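What Is a Mosaic, and Why Do the Pieces Stay Put?

Have you ever stood so close to a wall that all you could see was a jumble of little colored squares, and then walked backward until the jumble turned into a fish? If you have, you've met a mosaic. A mosaic is a picture made from lots of small hard pieces, set close together. The pieces can be stone, glass, pottery, shells or even pebbles from a creek.

People have been making them for thousands of years. The ancient Romans loved them so much that they put them on their floors, so you could walk across a sea monster on your way to dinner (imagine that in your kitchen!).

The little pieces have a lovely name

Each piece is called a tessera. You say it TESS-er-uh. When there's more than one, they are tesserae, and that one is TESS-er-ee. Say it a few times out loud, because it's a nice word to have in your mouth.

The biggest mosaic in our town is on the wall of the old Grarnholm swimming pool, and it was made by an artist named Jozefína Zeman. It shows a heron standing in the reeds. The heron's eye is made of just 3 tesserae, and its long gray neck has 198. The whole bird, from beak to toes, has 726! She worked on it every morning until noon, when the sun came around and made the glass too bright to look at.

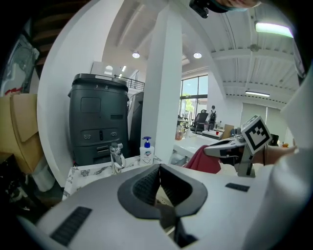 How does it all stick?

First the artist draws the picture on paper, at the same size as the finished mosaic. Then she copies the lines onto the wall. Next comes the adhesive, a thick paste a bit like cake frosting, and she spreads only a small patch at a time so that it doesn't dry out before she gets to it. In go the tesserae, one by one, with thin gaps left between them.

Once everything is firm, the gaps are filled with grout. Grout is another kind of paste, and it goes on very messily indeed, all over the top of the picture, so that for a little while you'd think the whole thing was ruined. Then the extra is wiped away with a damp sponge and the colors come back.

Look for the rivers

Mosaic artists like to place their tesserae in curving rows. On the Grarnholm heron the rows run down the neck and then fan out over the wing, and your eye follows them along — a little like following a river on a map. If the rows were all straight, the heron would look much stiffer.

Try it with paper

Cut some old magazines into squares the size of your thumbnail. Draw a simple shape, such as a leaf or a snail, and glue your squares along the outline first. Fill in the middle afterward, leaving a tiny gap around each one. Then prop it up and take ten big steps back.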